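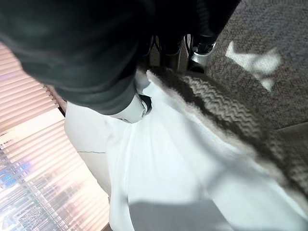

Eoin Buckley wrote in after the last version of this guide to say that his knitted throw came out of storage with a hard crease across the middle, and that steaming it only flattened the ribs. Steps 3 to 6 have been rewritten with his note in mind. If you are working from the older sheet, please discard it.

Section 4. Folding and Storing Knitted Throws and White Covers

This section applies to the Nallden throw (item 2234) and the plain white cover (item 111). It does not apply to quilts or anything with a filling. For those, see Section 5.

Before you start

You will need:
A clean, dry surface at least as wide as the folded throw
One sheet of acid-free tissue for each fold
A cotton storage bag, size 250 or larger
A soft clothes brush

Both pieces must be completely dry. Knitted fabric can feel dry on the outside and still hold moisture in the ribs. Press a folded section between your palms for a few seconds. If it feels cool, give it another night on the rack.

CAUTION: Do not leave knitted items in direct sun for long periods. A patch of sun coming in past a blind is enough to fade one part of a throw and leave the rest alone. Close the blinds or move the work to another part of the room.

Folding the throw

1. Spread the white cover over your work surface. It keeps the knit off the carpet and makes loose fibers easy to see. It does not have to be smooth at this stage.

2. Lay the throw on the cover with the right side up. Brush lightly in the direction of the ribs. Do not brush across them.

3. Check the edges. Some fuzz is normal on a knitted edge. If you find a loose loop, ease it back through to the wrong side with a blunt needle. Do not cut it.

4. Place a sheet of tissue along the center. Bring one long side over to meet the other. Let the zigzag pattern curve at the fold. Do not press it down with your hand.

5. Add a second sheet of tissue and fold again from one short end, stopping a hand's width from the other end. The last part can be turned over loosely.

6. If the pattern looks stretched on one side, open the last fold and shake that side gently. Pulling on the ribs makes it worse.

NOTE: Customers often ask if rolling is better than folding. For throws up to 800 grams, either is fine. Heavier throws should be folded, as the outer layers of a roll tend to sag.

Folding the white cover

7. Lift the throw off and set it aside. Shake the cover out by two corners, away from the throw.

8. Fold the cover in half lengthwise, then in half again. Smooth out wrinkles as you go. Deep ones can be pressed with a warm iron, no steam, from the wrong side.

9. Fold into thirds. The finished piece should be slightly larger than the folded throw.

CAUTION: Iron the cover only. Do not iron the throw, even through a cloth.

Storing

10. Put the cover in the bag first and the throw on top of it. Put nothing heavy above them.

11. Close the bag loosely. Do not use plastic bags or vacuum bags.

12. Store on a shelf, away from outside walls and heating pipes. Take both pieces out every three months and refold them along different lines. A set put away in February should be refolded by May.

Replacement bags and tissue can be ordered from the Plolladton shop. Give the item number on the sewn-in label. For repairs to pulled or broken ribs, see Section 7.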